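Wodaten vermietet zweiarmige Aufhängestation an Wäschereien und Textilsortierer

Ab 1. September kann die Station Bakilana monatlich gemietet werden. Der Anbieter aus Madlow übernimmt auch das Einlernen der Kleidungsstücke. 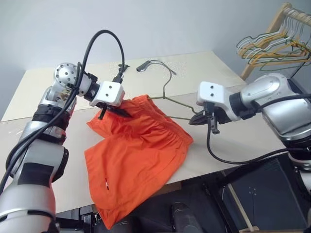 Shorts mit Gummibund kommen auf einen Drahtbügel: Der eine Greifer fasst den Bund, der andere führt den Bügel. Foto: Wodaten

Madlow. Die Firma Wodaten bietet ihre Aufhängestation Bakilana jetzt auch zur Miete an. Bisher konnte man die Anlage nur kaufen, und die Auslieferungen gingen nach Angaben der Firma vor allem an größere Betriebe. Mit dem neuen Angebot möchte Wodaten kleinere Wäschereien, Verleiher von Arbeitskleidung und Sortierbetriebe für gebrauchte Textilien erreichen.

Die Monatsmiete beträgt 954 Euro ohne Mehrwertsteuer. In diesem Preis sind die beiden Arme mit den Greifern, die Steuerung, die Software und die Fernwartung enthalten. Ebenfalls enthalten sind 4000 Aufhängevorgänge im Monat. Wer mehr benötigt, bezahlt die zusätzlichen Vorgänge einzeln nach einer Preisliste, die Wodaten auf Anfrage zuschickt. Den Tisch und die Bügel stellt der Kunde selbst. Es können auch Tische verwendet werden, die im Betrieb schon vorhanden sind, wenn sie fest am Boden oder an der Wand befestigt werden können.

Bakilana soll eine Arbeit übernehmen, die in vielen Betrieben noch vollständig mit der Hand gemacht wird. Ein Kleidungsstück wird flach auf den Tisch gelegt. Ein Arm öffnet den Bund oder den Ausschnitt, der zweite Arm hält den Bügel und schiebt ihn in die Öffnung hinein. Danach wird das Stück angehoben und auf eine Stange gehängt. Das Auflegen bleibt vorläufig eine Aufgabe der Mitarbeiter. Eine Zuführung, die Teile aus einem Korb nimmt und glatt auslegt, ist in Entwicklung. Einen Termin dafür nennt die Firma nicht.

„Am meisten Zeit haben uns die elastischen Bünde gekostet“, erklärt Zaid Karam, der bei Wodaten für die Anwendungstechnik verantwortlich ist. „Ein Hemd behält seine Öffnung, wenn man es einmal richtig hingelegt hat. Ein Gummibund zieht sich wieder zusammen, sobald man ihn loslässt. Der Greifer muss ihn also halten, bis der Bügel auf beiden Seiten innen liegt.“ Für diese Bewegung habe man die Finger der Greifer neu konstruiert. Sie seien jetzt schmaler und fassten den Stoff näher am Rand.

Die Station arbeitet nach Auskunft von Karam mit einfachen Drahtbügeln, wie sie in Reinigungen üblich sind, und auch mit Kunststoffbügeln. Holzbügel mit breiten Schultern werden zurzeit nicht unterstützt. Klammerbügel, die man oft für Hosen und Röcke benutzt, sind ebenfalls noch nicht möglich. Als geeignet nennt die Firma T-Shirts, Hemden ohne Druckknöpfe, leichte Jacken, Sporthosen und Shorts. Bei sehr dünnen Stoffen und bei Strickwaren wird vor dem Vertrag eine Probe verlangt.

Für jede neue Art von Kleidung muss die Station eingelernt werden. Dafür schickt der Kunde mehrere Musterstücke nach Madlow. Dort werden die Bewegungen von Mitarbeitern mit einer Fernsteuerung vorgemacht, aufgezeichnet und anschließend in ein Programm für den Kunden übertragen. Zwei Kleidungsarten sind in der Miete enthalten, weitere werden extra berechnet. Die Muster bekommt der Kunde zurück, jedoch sollte man sie laut Wodaten nicht mehr als Neuware verkaufen, denn sie werden beim Einlernen sehr oft gegriffen und gezogen.

Zu den ersten Mietkunden gehört der Textilsortierer Veltidier. Das Unternehmen hat die Station vor der Unterschrift im eigenen Lager getestet und will sie bei der Vorbereitung von Kinder- und Sportkleidung für den Verkauf in Secondhand-Läden verwenden. Veltidier hatte sich nach eigener Mitteilung zuerst für eine Anlage mit nur einem Arm interessiert. Diese benötigte aber für jedes Kleidungsstück eine Halterung am Tisch, und das Umstellen zwischen verschiedenen Größen dauerte im Betrieb zu lange.

Über die Geschwindigkeit macht Wodaten nur vorsichtige Angaben. Eine geübte Person sei beim Aufhängen eines einzelnen Teils weiterhin schneller als die Station, sagt Karam. Interessant werde die Anlage für Betriebe, in denen am späten Abend oder am Wochenende kleine Mengen bearbeitet werden müssen und wo sich für diese Stunden nur schwer Personal finden lässt. Wenn ein Stück vom Bügel rutscht, hält die Station an und gibt ein Signal. Der Mitarbeiter legt das Teil dann neu auf und bestätigt an der Steuerung.

Der Mietvertrag beginnt mit einer Probezeit von vier Wochen, in der beide Seiten ohne Angabe von Gründen zurücktreten können. Die Kosten für den Transport trägt in diesem Fall der Kunde. Danach kann der Vertrag jeweils zum Ende eines Quartals gekündigt werden. Die Aufstellung erfolgt durch Techniker von Wodaten, und eine Einweisung der Mitarbeiter ist dabei eingeschlossen. Der Kunde muss einen normalen Stromanschluss und eine Internetverbindung am Aufstellort bereithalten.

Die Lieferung ist zunächst nur innerhalb Deutschlands vorgesehen. Über Österreich und die Schweiz will die Firma im Dezember entscheiden. Betriebe, die Bakilana vorher sehen möchten, können bei Wodaten einen Termin in der Werkstatt in Madlow vereinbaren und eigene Kleidungsstücke und Bügel zum Probieren mitbringen. Käufer der bisherigen Ausführung erhalten die schmaleren Greiferfinger auf Bestellung als Nachrüstsatz.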